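Ultport Residents and Traders Forum
Technology and the Home
Topic: Are machines ready for ordinary household work?

Moderator_Ultport
Posted February 14, 2026
Members are invited to give their views on whether automated equipment can yet be relied upon for chores in the home or on the shop floor. The housing association will consider the matter at its March meeting, and contributions to this thread will be summarised for that purpose. Posters are asked to keep to the subject and to declare any commercial interest.

northquay_tenant
It is my view that the question has been put too broadly. A floor-cleaning machine has served our building adequately for 2 years. A kitchen is a different matter. Worktops are shared, items are left where the last person put them, and raw food brings duties of hygiene that a floor does not.

Telari_Workshop
I declare an interest, as Telari maintains packing equipment for the Tukar warehouse. On that site the machines perform well – every carton is the same size and arrives in the same place. I would not extend that finding to a domestic kitchen. The simulated views attached are relevant to the kind of work under discussion. In the second and third, two pieces of raw meat lie on the same counter as a toaster.

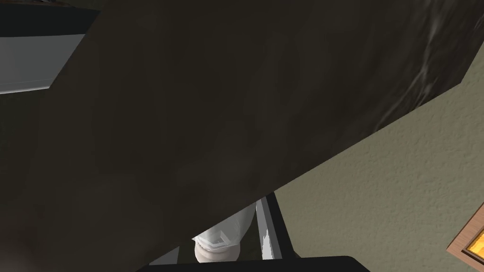
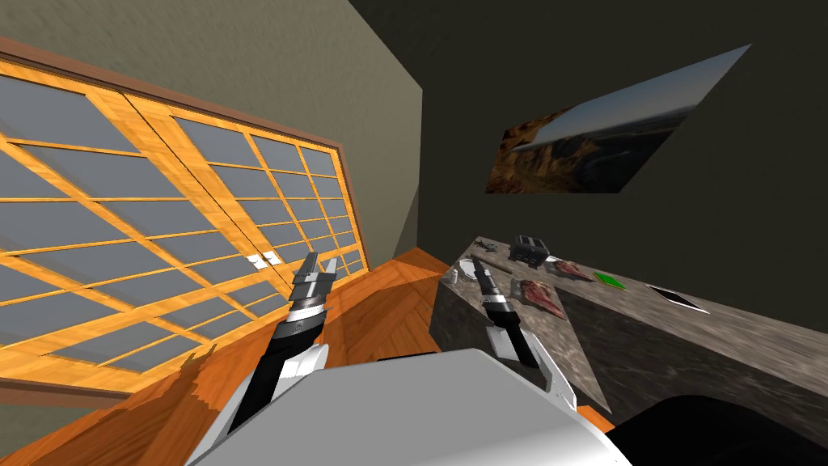

Same kitchen, same worktop.

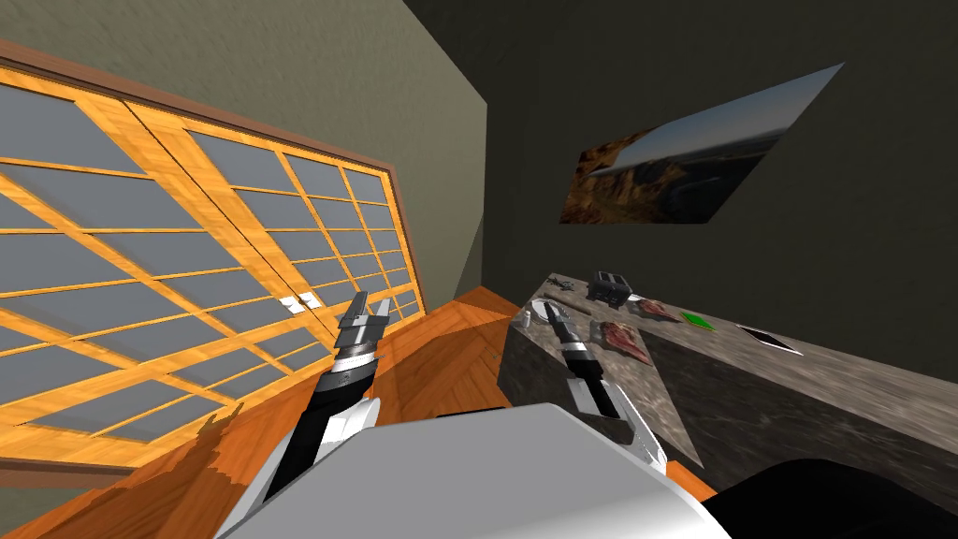
Jadoon wishes it to be recorded that the previous contributor is too cautious. Lifting a piece of meat and placing it on a dish is a modest task, and practice in simulation allows it to be attempted 2000 times without loss of food or damage to property. No trainee in a canteen is given that opportunity. The association should approve a limited trial.

northquay_tenant
With respect, the number of attempts is not the point at issue. Simulated meat does not drip, and it does not stick to the surface on which it has been left. I should want to know who cleans the gripper after raw meat has been handled, and whether the same gripper is then to be used for cups and plates.

Jadoon
A washable cover would meet that objection. Staff in commercial kitchens change their gloves between tasks and the same rule could be applied here.

Telari_Workshop
Covers affect grip. We fitted them on one line at Tukar and had to reset the holding force on 11 separate items. That work can be done, but it takes time and should be included in any costing.

hillside_flat7
May I ask that the association also consider the needs of residents who cannot stand for long periods? For such a household a slow machine may still be a useful one. I would accept 7 minutes for the clearing of a worktop if the result were dependable.

northquay_tenant
I accept that point without reservation. My objection is confined to raw food, and I would support a trial limited to dry goods and crockery.

Moderator_Ultport
The proposal for a restricted trial has been noted. Members who hold figures on cleaning time or breakages are asked to post them in this thread before the March meeting.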